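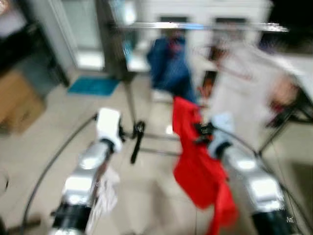 The owner of the Foltari clothing exchange in Emasside opened the shop in March, with one rack and 12 garments. "My sister gave me most of them," she says. "I was ashamed of how little it was."

Today she has 235 pieces, and the greater part of them waits in the storage room. She does not like full racks. "When clothes are pressed together, people only look at the sleeves," she explains. "I want a person to see the whole shirt – the collar, the front, everything."

I asked how she decides what to hang. She answers that color comes first. A strong red, for example, she likes to put close to white or dark blue, and never beside another red. "It takes all the attention. It is a little selfish, this color."

The tiled floor was her one condition when she looked for a place. Before this she had rented a stall on Ogunleye Street, where there was an old carpet and the dust went into every hem.

She washes everything at home, at a low temperature, and irons in the evening with the radio on. Wool she gives to the Erkier laundry. "I destroyed two good sweaters," she says. "Now I pay, and I sleep well."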